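3.2 Collection in Occupied Rooms

The Skovside set was recorded with hand-held grippers in furnished homes. Each operator worked with a pair of tools, one per hand, and each tool carried its own camera. The operator received a written task card and no further guidance on how to move. We left the rooms as we found them. Beds, shelves, bags, and toys stayed where the residents kept them, and the operators were told to work around them. The only change we allowed was to clear objects that could break if knocked over.

Collection started in June and ended when 74 homes had been visited. After filtering, the set holds 2819 episodes. An episode begins when both tools are held still at the start pose and ends when the operator returns to it. No home contributed more than 100 episodes, a limit set after an early version of the policy was found to favor the layouts of the few homes with the most data. That version, trained on data from the Drirley pilot, is used as a baseline in Section 5.

Task cards fall into two groups. The first covers open surfaces, such as tables and counters, where the target can be reached from above and from most sides. The second covers narrow spaces: the gap between a bed and a wardrobe, the back of a shelf, the inside of a bin. We gave the second group more recording time per home. The Drirley data contained few examples of this type, and the baseline failed on them more often than on any other.

Narrow spaces cause two problems for the camera. The first is occlusion by the tool itself. When the fingers point at a container, one fingertip often covers part of the rim, and the edge that the policy must clear is then seen only in part. The second is exposure. A container with a dark interior next to a pale wall takes up a small share of the image, and automatic exposure follows the wall. Small contents near the front rim may still be seen while the far side of the container is lost in shade. Both effects are present in Figure 3, where the fingers of one tool point toward a teal trash bin in the corner between a wall and a wardrobe, with the second tool entering from the left. We did not remove such images. Filtering was limited to lost tracking, missing video, and episodes in which the task card did not match the recorded action – the last of these checked by hand by Nelli Keskinen.

Time alignment between the 2 tools was done offline with the Nurmi package, using the start pose as a common reference. Episodes that could not be aligned were dropped before labeling, and they are not part of the total given above.

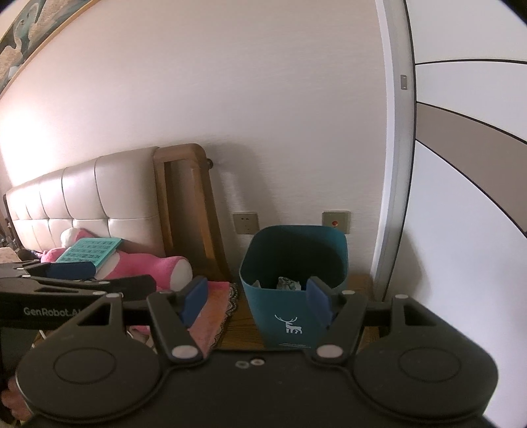

The aligned episodes were then split by home, so that no room in the test portion appears in training. The same split is used for the Gratham comparison in Section 5.3.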